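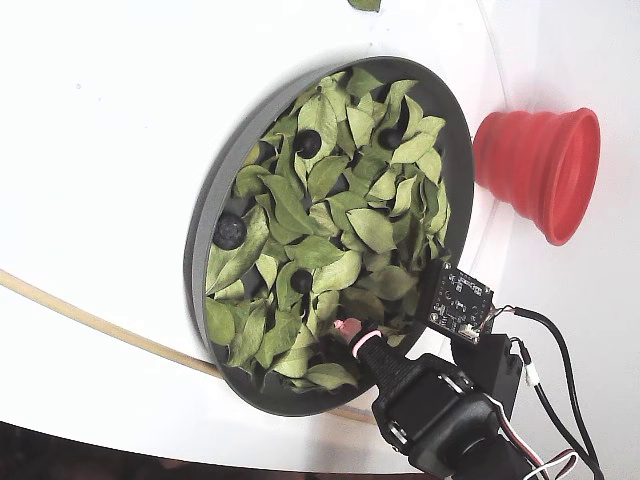 Too many hours for the money, was the reply from the seller at Drovetti when I rang back about the skid steer, and he was talking about his own machine. I had expected him to talk it up. He said the one I was asking about had been on a demolition site most of its life and that if I was only going to use it for gravel and drainage I should look at the small excavator in the next row instead.

So I drove out to look at both. It is a fair way, most of it behind a grain truck, and I got there just before ten. The yard is bigger than it looks in the listings. They had a row of compact loaders along the fence, two backhoes with the buckets down on timbers, and a grader with one tire off.

The skid steer first, seeing as I had asked about it. Paint was fine, almost too fine around the lift arms. The pins were sloppy. I put a bar under the bucket and could move it a good half inch at the cutting edge. Hour meter had been replaced and there was no record of what the old one said. Started on the second try, blew white smoke for a minute, settled. The left drive was weaker than the right and it pulled when I tried to back it in a straight line. I shut it off and that was that.

The excavator is a Nikell, the mini with the zero swing. I have never owned one of theirs. The meter read 1,089 hours and the service book had entries to match, in three different people's handwriting, with the filter part numbers written in. I like that more than a stamped book. Rubber tracks have some chunks out of the lugs on the right side, nothing through to the cords that I could find. Slew bearing felt tight. I sat the bucket out at full reach a foot off the ground, shut the engine down and had a coffee. After 12 minutes it had dropped less than the width of my thumb, which I can live with.

Things I wrote on the back of my hand and then on paper in the truck:

Weep at the boom cylinder gland, wipes off clean and comes back slowly.
Blade cylinder dry.
Seat torn, foam showing.
One work light out.
Coupler is the pin-on type, so no quick changes without spending more.
Heater works. Wipers do not.
Two buckets with it, a digging and a wide cleanup.

The coupler bothers me more than the rest. Most of what I have lined up from April on is swapping between a trench and a grading job in the same afternoon, and knocking pins out by hand in mud gets old. I asked if they would fit a manual quick hitch as part of the price. The answer was maybe, if they could get a Klinhom one, and that they would have to phone. I have used a Klinhom hitch on a rental. It was stiff but it never let go of anything.

Dug a test hole behind their shop. The clay there is heavy and still had some frost in the top few inches. It got through without complaining. Tracks well, the travel motors sound even, and there is no hunting in the engine when both functions are on. The auxiliary line for a breaker has never been used, or at least the caps were stuck on with paint. I did not force them. I should have asked for them to be taken off while I stood there, so that goes on the list for the next call.

Ate my lunch in the truck and did the numbers. Renting from Cendbridge last season cost me 176 a day before fuel and the damage waiver, and that was the off-season rate, and on top of that I was losing the best part of every first morning picking the thing up and strapping it down. If I keep it as busy as I kept the rental it pays its own way by the end of the third year. If it sits, it does not. Winter is the trouble. I could put it out with a ditch cleaner on the concession roads if the township calls again, but they have not called yet and I am not going to count that as income.

The trailer is another question. Mine is rated for it with one bucket and no hitch. With both buckets and the hitch I would be right at the plate, and the brakes on the rear axle have been grabbing since the fall. Either I do the brakes now or I leave the cleanup bucket behind on most jobs. I will pull the drums on the weekend and see what is in there before I decide anything.

Came home by the river road to miss the trucks. Rang Drovetti again at 4:30 and made an offer, lower than asking by the cost of the cylinder reseal and the hitch. I was told it would go to the manager and I would hear back. No pressure in it, which I appreciated. I did say that I wanted the oil sampled before any deposit changed hands, engine and hydraulic both, and that I would pay for the lab. There was no argument about that either.

Left to do: insurance quote with the excavator added to the policy. Find out if the lien search can be done from the serial number alone or if they need the bill of sale. Look up the price of a pair of tracks, as the right one will want replacing inside two seasons. Ask about the auxiliary caps. Grease the old tractor, which I have been putting off while I look at other people's machines.

Wind came up after supper – the tarp is off the gravel pile again. I will fix it in the morning.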